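Gripper comparison group -- minutes, July
2 min read

Present: Nornex (arms and controllers), Petridis (grippers), Preller (simulation). Béla Bakos in the chair. Stuvinance sent apologies.

1. Previous minutes
Accepted with one change: the Petridis loan units go back after the second round, not the first.

2. Simulated pick runs
Preller has finished the first batch, 1,000 attempts on the cube task with the black parallel-jaw gripper. 54 failed. Most of the failures were closes that started too early, with one finger landing on top of the block. Nornex asked whether the controller delay was modeled. It was not -- Preller will add it before the next batch.

3. Controller settings
Two sets of gains are still in use. Agreed to drop the older set. Nornex will send the new file to everyone.

4. Room and floor
Petridis thought the carpet could affect contact at low approach heights. Left as is for now. The plate stays in the layout, to the left of the gripper, and the cube stays yellow for all runs. 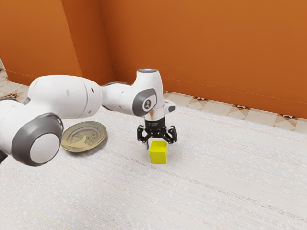 Minutes taken by Béla Bakos

5. Second gripper
The wider Petridis model still has no collision mesh. Preller needs it before any runs can start. The same start poses will be used for both grippers.

6. Actions
Preller: add controller delay, rerun the batch.
Nornex: send gains file.
Petridis: supply the mesh -- simplified is fine.

Next meeting in August, 10 a.m., same call link.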